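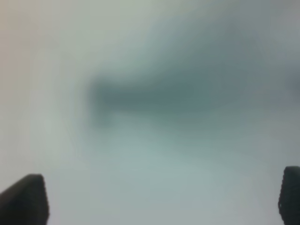 4月 公開日の覚え書き(工房ノート)

朝いちでGoltariのアームの電源を入れて、ゼロ点合わせから。前日にNgânが手首のケーブルを結び直してくれていたので、去年みたいに第5軸を回すたびに引っかかることもなく、すんなり立ち上がった。ありがとう! ただ結束バンドの切れ端が床に残ってたので、次は拾っておいてください(踏んだ)。

受付を開けたのが10時。最初の組は近所の高専の学生さんたちで、引率の先生がやたら詳しい。いきなり「把持力は電流で見てるんですか、それとも指先にセンサーがあるんですか」と来て、こっちはまだコーヒーも飲んでないのに……。電流です、指先には何も入ってません、と答えたら、じゃあ柔らかいものはどうするのと続いて、結局Tamásを呼んできて引き継いだ。二人で15分くらい話し込んでいて、学生さんたちはその横で非常停止ボタンを押したくてうずうずしてた。押させてあげた。復帰の手順も見せられたし、まあ結果としてよかったと思う。

デモの中身はいつもの積み木の移し替えと、Caliaの画面から来場者に目標位置を選んでもらうやつ。後者がいちばん受けた。子どもは端っこばかり選ぶので、可動範囲ぎりぎりで減速して止まるのが何度も見られて、これはこれで面白い。リミットの警告音がちょっと大きすぎるので次回は下げたい。Kjellいわく設定ファイルの奥のほうに音量があるらしいけど、場所は本人も忘れているそうな。思い出したらここに書き足して。

午前の積み木は67回やって失敗が3回。うち2回は同じ赤い積み木で、角が削れて丸くなっているやつ。指の内側で滑って斜めに上がり、途中で落ちる。午後からは抜いておいた。残り1回は原因不明。ログは取ってあるので、誰か暇なときに1853行目あたりから見てほしい。速度指令が一瞬だけ飛んでいるように読めるんだけど、私の読み違いかもしれない。

昼はViklundの人たちが4人で見学に来た。Hedvigさんとは展示会以来で、懐かしくてつい立ち話が長くなってしまった。向こうは今、手首カメラの焦点距離で悩んでいるそうで、手元に合わせると奥がぜんぜん見えないし、奥に合わせると指先がぼける、どうしてますか、と。うちも同じところで困ってるので、固定カメラを併用してます、くらいしか言えなかった。もう少し絞ると暗くなるし、照明を足すと金属のワークがテカるし。今度レンズの比較表を送ってくれるとのこと。届いたら共有フォルダに入れます。

午後はJoaquínが手動操作の体験コーナーを担当。Zunixのコントローラーは握りが太くて、小さい子には厳しかったみたい。途中から机に置いたまま使う形に変えたら、列の進みがだいぶ良くなった。最初からこうすればよかった! あと、操作している人が画面とアームのどっちを見ていいか迷う。大人ほど画面を見て、子どもほどアームを直接見る気がする。数えたわけじゃないので印象だけど。

4時前に一度、アームが待機姿勢のまま動かなくなった。焦ったけど、安全柵の扉が半開きだっただけ。インターロックがちゃんと働いている証拠です、と来場者には胸を張っておいた。内心は冷や汗。

片付けメモ:
・積み木は角の削れたものを分けて缶へ。作り直すなら樹脂を試したい。
・指先のねじ、増し締め済み。
・説明パネルの「自由度」のところ、質問が多すぎたので書き直す。絵がいる。
・マット、次は滑らないのを借りる。

声が完全に枯れた。次の公開日はマイクが欲しいです、Tamás。

キーワードを入力 検索

お問い合わせは工房の受付まで | © Goltari 見学デモ工房ノート | ページの先頭へ戻る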